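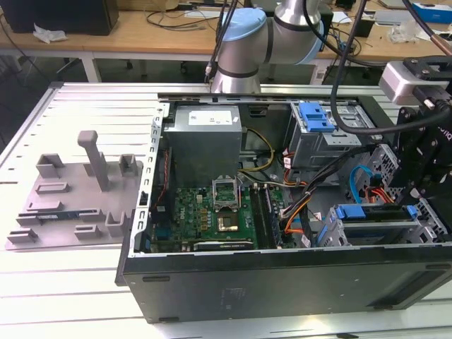

招募:机器人示教操作员(台式机装配方向,短期,五人)
发布:Folow 项目组,Catthorpe 工作室
发布日期:2023年3月8日

各位朋友,大家好。

我们想找五位有耐心、手稳、愿意跟一条机械臂相处几个月的人,来我们工作室做“示教操作员”。这个职位名听起来有点生硬,换成大白话就是:您亲手带着机械臂,把台式电脑主机里的一个个零件装上去、拆下来、放回该放的地方,我们把整个过程记录下来,整理成一条条示范,交给学习系统去学。您做得越像一个平常认真干活的人,它将来学到的东西就越有用。

我叫 Tumelo Kruger,在项目组里负责数据采集这一块,往后跟您打交道最多的人大概就是我了。之前发过一次招募,写得太短,结果来的朋友里有一半以为是招写程序的,另一半以为是招修电脑的,大家聊得都挺开心,可是聊完发现对不上。所以这一回我就写得啰嗦一些,把每天干什么、怎么干、给多少钱、哪些地方会让人烦,都放在前面说,您泡杯茶慢慢看,看完觉得合适再来信,不合适也没关系,转给身边合适的朋友我们一样感激。

一、这个项目在做什么

Folow 是我们给这套学习系统起的名字。它的目标说起来很朴素,就是让协作机械臂学会处理台式机里那些零碎又讲究手感的装配动作,比如把内存条对准插槽再压到位,把扩展卡放平、推进去,把一束电源线拨到一边给后面的动作让出空间,再比如扳开处理器插座的压杆,放好之后再扣回去。这些事情熟手做起来几分钟就完了,可您要是请他讲讲手上到底用了多大劲、什么时候知道“到位了”,他多半要愣一会儿,然后说,您看我做一遍吧。

我们就是冲着这句“您看我做一遍”来的。系统从人的示范里学,示范够多、够干净、又够多样,它才能在稍微不一样的机箱、稍微不一样的线缆走向面前也知道该怎么办。到目前为止我们攒下了 1,247 条可用的示范,听着不少,摊到各种动作上就显得单薄了,有的动作翻来覆去录了很多遍,有的动作只有寥寥几条,还都是我自己录的,带着我个人的毛病(我拿东西总喜欢往左偏一点,系统现在也学得往左偏一点,很让人难为情)。

所以这次招人,一方面是想把数量补上来,另一方面是想让不同的人带着不同的手法来。您是左撇子,欢迎;您习惯先理线再装卡,欢迎;您习惯先装卡再跟线较劲,也欢迎,只要动作是安全的、目的是达到的,我们都想要。

二、您每天会做些什么

先说场地。工作台是铝型材拼的,带一道道的槽,方便固定东西。机箱打开侧板,平躺在台面上,内部朝上,旁边放一块打印出来的治具板,上面有各种小托架和卡槽,零件从哪里拿、放回哪里,都以它为准。机械臂从上方工作,边上有固定的传感器看着整个台面。您坐或者站在操作位上都可以,操作位的椅子高度能调。

一个班次大致是这样过的:

到岗以后先跟当班的同事一起做开机检查,看看急停按钮灵不灵,夹爪开合顺不顺,线缆有没有绞到一起,机箱有没有放在定位的地方。检查表是纸质的,一项一项打钩,最后签名。有的朋友觉得每天都打一样的钩很没意思,我能理解,可是这一步请您一定认真做,打钩的时候眼睛要真的看过去。

接下来领当天的任务单。任务单上会写清楚今天录哪几种动作、每种动作从什么状态开始、到什么状态算完成。举个例子,“从治具板的长槽里取出卡片,移到机箱上方,对准插槽,插入,松开夹爪,退回起始位”,这就是一条完整的示范。起始状态要摆得跟任务单一致,但是任务单上标了“随意”的地方,就请您真的随意摆,线往哪边弯、机箱稍微转一点角度,都由您决定。很多新同事在这里会不由自主地每次都摆成一个样子,这是人之常情,我自己也这样,后来我养成的办法是每录完几条就起来走两步,回来再摆,手感就散开了。

然后就是示教。您通过手柄控制机械臂,也有一部分任务是直接握着机械臂拖动,具体用哪一种,任务单上会写。录制开始和结束都由您自己按键控制,中途觉得不对劲可以随时放弃这一条,重新来过,放弃的条数不影响您的报酬,也没有人会拿这个说事。我们更怕的是您觉得不对劲却硬着头皮做完,然后给它标了“成功”。

录完之后要做标注。每条示范都要填一个简单的表:成功还是失败,失败的话是在哪一步,有没有碰到不该碰的地方,有没有中途停顿超过正常范围,再加一栏自由备注。自由备注看着不起眼,却是我们组里做算法的同事最爱看的一栏。有人写“插的时候感觉右边先进去了,退了一点又推”,这句话帮我们弄明白了一整批数据里力的曲线为什么长得那样怪。所以请您不要怕写得啰嗦,您看,我就很啰嗦。

收工之前,把零件归位到治具板上,数据上传,看一眼上传进度走完了再关机。桌面理一理,线缆盘好,跟下一班交接几句。交接本放在门口的架子上,有什么异样都写在上面,哪怕只是“今天夹爪合上的时候声音比平时闷”。

三、关于失败的示范

这一点我想单独拿出来讲,因为每次有新人来都会问。

失败的示范我们也要。零件没对准、夹歪了、线挡住了路、卡片滑了一下又救回来,这些都是真实会发生的事,系统见过了,以后才知道怎么往回救。我们会专门安排一部分任务,请您从一个“已经有点糟”的状态开始,把它收拾好。很多老同事最喜欢录这一类,说比较像解谜,时间也过得快些。

不过有一条线请您记住:不要故意制造失败。故意的失败跟自然的失败,动作上是看得出来的,系统也会跟着学到那种故意。您就按自己正常的水平去做,做成了标成功,没做成标失败,其他的交给我们。

还有,如果一整天下来失败特别多,请不要往心里去。有时候是任务单写得不好,有时候是治具板磨松了,有时候是我们传感器的校准跑了一点点,真正是操作员的问题反而少见。您把情况写下来,我们一起看。

四、我们希望您是怎样的人

学历和专业没有要求,年龄只要满十八周岁。之前来过的同事里有做过钟表维修的,有刚从护理专业毕业还没上岗的,有在家带了好几年孩子想慢慢回到工作里的,还有一位退休的钢琴调律师,他录的插内存条的示范至今还被我们拿来当培训材料,力道匀得让人佩服。

我们比较看重下面这些:

手部动作稳定,能比较长时间地集中注意力,中间当然有休息。
视力(戴眼镜、戴隐形眼镜都可以)能看清插槽的缺口、接口的方向和板子上的小字标记。
能分辨常见的线缆颜色。黄的、黑的、红的、橙的混在一束里的时候要能说得清是哪一根。如果您有色觉方面的差异,请在来信里告诉我们,有一部分任务不依赖颜色,我们可以另外安排,不会因为这个就把您排除在外。
能够如实记录。这一条我们放得很重,重过手快。
能看懂中文的操作说明,会用电脑填表。
面对重复的工作不会太焦躁,同时遇到异常又能停下来、说出来。

下面这些有的话很好,没有也完全不影响:

自己装过电脑,或者拆过旧电脑。
用过游戏手柄、遥控模型、缝纫机、焊台之类需要手眼配合的东西。
做过数据标注、质检、校对一类的工作。

不需要会编程,不需要懂机器人,也不需要事先读什么论文。曾经有朋友为了面试专门去啃了一本运动学的教材,我听了又感动又过意不去,请大家真的不用这样。

五、培训

正式上岗之前有一段带薪的培训,报酬跟正式班次一样。

培训先从安全讲起:机械臂的活动范围在哪里,哪些时候手可以伸进去、哪些时候绝对不可以,急停按下去之后怎么恢复,遇到夹住的情况怎么处理。这一部分讲完有一个实际操作的考核,考核通过才能单独上机,一次没过可以再来,我们会陪着您练。

接着会请您先用自己的手把机箱里的各种零件拆装一遍,不碰机械臂。我们试过跳过这一步,效果很不好,人要是自己手上没有过那种“咔哒一下扣住了”的感觉,隔着手柄就更找不到了。硬盘架上的蓝色卡扣往哪边扳、电源那一头的线怎么拨才不会弹回来,自己摸过几遍就都有数了。用来练习的主机都是不接电的旧机器,弄坏了也不要紧,真的不要紧,我们有一箱子弄坏的。

然后才是上机械臂。刚开始大家都会觉得它笨,走得慢,转弯别扭,想往前一点它偏偏往前多了一点。这个阶段一般过得挺快的,等到某一天您发现自己已经不再想着手柄了,只想着那张卡片怎么进槽,那就差不多可以独立录制了。培训期录的东西如果质量合格,也会收进数据里,照样署您的操作员编号。

培训的最后会讲标注。我们有一份标注说明,Qaisi 版本,是目前在用的,跟更早的那一版相比删掉了很多含糊的词。比如“基本到位”这种说法已经不用了,到位就是到位,没到位就写差在哪里。说明书里难免还有没写清楚的地方,您培训的时候看到了就请在上面画圈,画得越多越好。

六、时间、地点和报酬

工作地点在 Catthorpe 工作室,进大门之后沿着走廊走到底,右手边那间。楼里有电梯,操作位可以容纳轮椅,卫生间也是无障碍的。停自行车和电动车的棚子在楼后面,开车来的朋友请提前跟我说一声,车位要登记。

项目持续到八月。我们希望您能跟到项目结束,不过中途有事要离开也可以,提前跟我们打招呼就好。每位操作员的总工时暂定为 108 小时,分散到各个班次里,班次分上午和下午两种,您可以选固定的时段,也可以跟我们商量着轮换。晚上和节假日不排班。

报酬按班次结算,每个班次 900 元,培训期相同。班次内的休息、开机检查、等设备调试的时间全部算在内。如果因为我们这边的原因,比如设备坏了、任务单没准备好,您已经到了现场却没法开工,当班的报酬照付。录多少条示范跟报酬没有关系,我们试过按条计酬,结果那段时间的数据又快又糙,后来全部重录了,从此就再也没有用过这个办法。

报酬按月发放,个人所得税依法代扣,明细会发到您的邮箱。我们会跟您签书面的劳务协议,并且在项目期间为您购买意外保险。

休息方面,每录满一段时间系统会提示您停下来,这个提示请不要关掉。长时间握手柄,手腕和拇指的根部容易酸,肩膀也会不知不觉地耸起来。休息区在隔壁,有热水、茶叶、咖啡和一张很旧但是很舒服的沙发,饼干时有时无,看当天谁比较大方。

七、您的隐私和数据

采集的时候,我们会记录机械臂各关节的位置和力、夹爪的开合、手柄的输入,还有对着工作台面的图像。您的手在摆放零件的时候可能会被拍进去,脸不在我们的拍摄范围里。如果因为弯腰或者别的缘故不小心拍到了脸,这部分会在入库之前删掉,您也可以随时要求查看自己参与录制的内容。

每位操作员用一个编号代替姓名。编号和姓名的对应表只有我和 Flustby 那边负责数据管理的同事能看到,用途仅限于发放报酬和处理您提出的查询或者删除请求。示范数据会用来训练 Folow,将来有可能整理出一部分公开给别的研究者使用,公开的部分只包含机械臂数据和台面图像。要不要同意公开,协议里是单独的一项,您可以不勾,不勾不影响录用。

录制现场不收声音。您尽可以一边录一边哼歌,有一位同事就是这么做的,哼的总是同一首。

八、说几句不那么好听的

既然写了这么长,也应该把不太美好的一面交代一下,免得您来了以后失望。

这份工作很重复。同一张卡,同一个槽,起始位置稍微变一变,再来一遍,再来一遍。有的人做着做着会进入一种很安静、很舒服的状态,有的人会觉得度日如年,我没法替您判断您是哪一种,所以面试之后会安排一次试录,您自己感受一下。

设备会闹脾气。线缆绕到关节上要停下来解,传感器偶尔断开连接要重启,上传有时候慢得叫人想回家。碰到这些事情我们都会在旁边,可是等待本身还是要您来忍受的。

工作室里的东西多,桌上常年堆着线和盒子,我们每次都说要收拾,收拾完隔几天又回去了。操作台面本身是要求干净整齐的,其他的地方,请多包涵。

夏天那间屋子偏热,空调是有的,位置不太理想,怕热的朋友可以优先选上午的班次。

另外,这是一份短期工作,项目结束之后我们没办法保证有后续的岗位。如果到时候有新的采集任务,会先问一遍老操作员,这一点我可以答应。

九、怎么报名

请给项目组写一封邮件,标题写“示教操作员报名”加上您的姓名,收件人写我就可以,邮箱地址在本站的“联系我们”页面。正文里请告诉我们:

您怎么称呼,怎么联系您比较方便。
您大概什么时候可以开始,比较希望上午还是下午。
您的惯用手是左手还是右手。
写一小段话,讲一件您用手做过的、需要耐心的事情。修好过一只表、给孩子拼过一套很难的积木、学会了包某种特别难包的点心,都行。这一段不评文采,我们只是想听您怎么描述手上的过程,因为以后写备注用得到。
如果有任何需要我们提前准备的地方,比如座椅、照明、休息频率,也请写上。

简历愿意附就附,不附也可以。照片请不要附。

收到邮件之后我们都会回复,合适不合适都会回,只是有时候会慢几天,请您担待。初步合适的朋友会被请来工作室见一面,聊聊天,看看设备,然后做一次试录。试录的内容是从治具板上取一个零件,放进机箱里指定的位置,再取出来放回去,全程有人在旁边指导,做成做不成都不要紧,我们看的是您遇到不顺的时候怎么处理、事后怎么记录。试录按一个班次付报酬,不论最后是否录用。

五个名额招满为止,招满之后我会把这个页面的标题改掉,如果您看到标题还没有改,就说明还有位置。

十、几个常被问到的事

有朋友担心自己没碰过机械臂,怕把它弄坏。它比看上去结实,力也设了上限,碰到阻力会自己停下来。倒是主板上的插座比较娇气,处理器插座的那一圈架子掀开之后里面的触点碰不得,培训的时候会反复讲。

也有朋友问,机器学会了,装电脑的人是不是就没活干了。这个问题我认真想过很多次,也没有一个能让所有人都满意的答案。我能说的是,眼下 Folow 把一张卡插进槽里,几乎每次都要比人多花好些工夫,遇上一束不听话的线就更不用提了。我们目前设想的用处是旧电脑的拆解和翻新,那一类活零碎、数量大,也常常招不到人。您如果对这件事有自己的看法,面谈的时候很愿意听您讲。

还有人问可不可以和朋友一起报名。可以的,请各写各的邮件,在信里提一句彼此的名字,排班的时候我们尽量把你们安排在前后相接的班次里,这样路上可以做个伴。同一个班次里操作位只有一个人主录,所以没有办法并排坐着干活,这个先跟您说明白。

学生可以报名,只要学校允许、时间排得开。需要实习证明的,我们可以开,内容会如实写您做过的工作和工时。

指甲和首饰方面,手镯、宽松的手串和长项链上机的时候请摘下来,柜子里有带锁的小格子可以存放。长头发请扎起来。袖口宽的衣服也不太方便,我们备有袖套,花色比较老气,您也可以自带。

不在本地的朋友,目前没有远程操作的岗位,也没有住宿补贴,实在抱歉。

其他没有写到的,请直接来信问我,问得细一点没有关系。

Tumelo Kruger
Folow 项目组,数据采集
Catthorpe 工作室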